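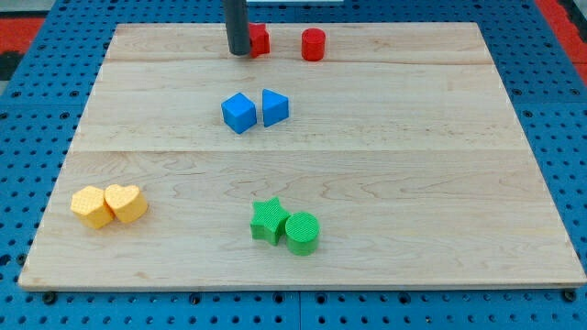

June 2026

**Work and Automation, session 6: sorting and kitting**

Read before the seminar. The case is the kitting room at Tesano's Bastbridge site. Kitting means putting together the parts for one job, so that whoever does the assembly gets one tray with everything in it. At Bastbridge this was handwork until last October, when the first arm went in.

## 1. The task as it was

A kitter took a job card, walked the racks, picked the parts and laid them out on a board for checking. A second person checked the board against the card and signed. The two swapped over at the break.

On paper this is a simple job. The job description ran to half a page. When the site was studied, these things came up that were not on that page:

- noticing a part that was the right one but badly made
- knowing which two parts get mixed up, and keeping them apart
- ringing the assembly line when a card looked wrong
- showing new starters where things were

None of it was timed. Keep this list, we come back to it in section 4.

## 2. What the arm does

The first thing to be handed over was grouping: moving loose pieces so that those which belong together end up together. Coloured blocks are the usual practice set. Colour is the easy rule. In the picture the pieces sit in pairs by colour while the shapes inside each pair differ: a cube with a heart in yellow, a star with a cylinder in green. A person told to "sort these" might well have gone by shape and put the cubes together. The arm has no view on the matter until someone gives it the rule.

So the rule has to be written down, and somebody has to write it. At Bastbridge that was two of the kitters, for one shift a week, with an engineer from Wada, the supplier. Their pay grade did not change while they did it. It was regraded later, after the union raised it.

Points to note about spacing and grip:

- Pieces that touch are harder to pick up than pieces with a gap. The yellow pair is a fair case.
- A cube can be gripped on flat sides. A star or a heart gives the gripper less to hold and the angle matters more.
- A piece standing behind another may be partly hidden from a camera. The green star has a cylinder overlapping it from this side. People lean over and look – a fixed camera can't.

## 3. Figures from the site

| | Before | After |
|---|---|---|
| People per shift in kitting | 6 | 3 |
| Boards a week | 416 | 2,086 |

Treat the second row with care. The later figure includes small boards that used to be made up on the assembly line and were never counted as kitting. The company's own slide leaves this out. You should mention it if you use the table in your essay.

The three posts that went from each shift were moved, mostly to goods-in at Dinley. Nobody was made redundant, but Dinley is a longer journey and starts earlier, and several people left within the first months. Whether those count as jobs lost to automation is a question for the seminar.

## 4. What changed for those who stayed

**Walking.** Much less of it. Some people were glad. Others said they were stiffer at the end of a shift from standing in one place.

**Stops.** Most of the work is now dealing with stops. The arm drops a piece or waits for one it can't find, and a person clears it. Short stops are not logged. This is the same problem as in section 1: work that is done and not written down.

**Skill.** Experienced kitters can still make up a board by hand. People who joined after October have mostly not done it. When the arm was off for two days in spring, the older hands did the boards and the newer ones fetched.

**Talk.** Kitters used to work in twos. Now one person minds a cell. The phone calls to the assembly line dropped off as well, and wrong cards were found later.

## 5. Terms

*Cell* – the arm, its work surface and the guarded space they stand in.

*Residual task* – what is left for people once the machine has its share. See week 2.

*Deskilling* – see the Dinley reading. Use the word carefully, the evidence in this case goes both ways.

## 6. For the seminar

1. Go back to the list in section 1. For each item, who does it now?
2. Should writing the rules be paid as kitting or as something else?
3. How would you log short stops without making the job worse?

Bring half a page on one of these. Essay titles are handed out next week.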